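Our May evening at Kalent

A good crowd of us made the trip out to Brindville on Saturday to see what Kalent have been up to in their robotics workshop, and what a friendly lot they are. There was tea on arrival (and a very decent lemon cake), and then Kristýna Vávra took us through to watch the work at hand. Her team collects demonstrations of small kitchen jobs, done by people using hand-held grippers, so that a robot called Koro can learn from them.

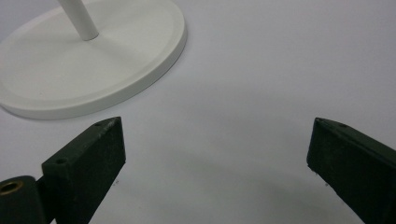 The green gripper fingers, close to the foot of the white stand.

I had rather expected something grand and noisy, I must say, and it was lovely to find everyone so absorbed in mugs and tea things instead! Kristýna told us they have recorded some 3,000 demonstrations so far, of which 1,114 have been checked and passed on to the Lungu software team. Each one is a single short task, done start to finish by hand, and the checking is slow going – she does a good deal of it herself with the radio on. Several of us asked about the mug tree with its curved white hooks, and we had a long and cheerful talk about which end of a job a beginner finds hardest.

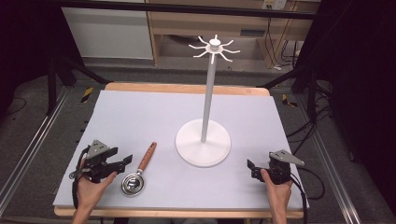

Can members have a go with the grippers at the next visit?
Kristýna is happy for anyone to try them, in pairs, for a few minutes each. Places are limited to 20, so please put your name on the list at the next meeting or drop me a line, and do wear flat shoes as there are cables on the floor.

Our thanks to all at Kalent for giving up their Saturday, and to everyone who offered lifts.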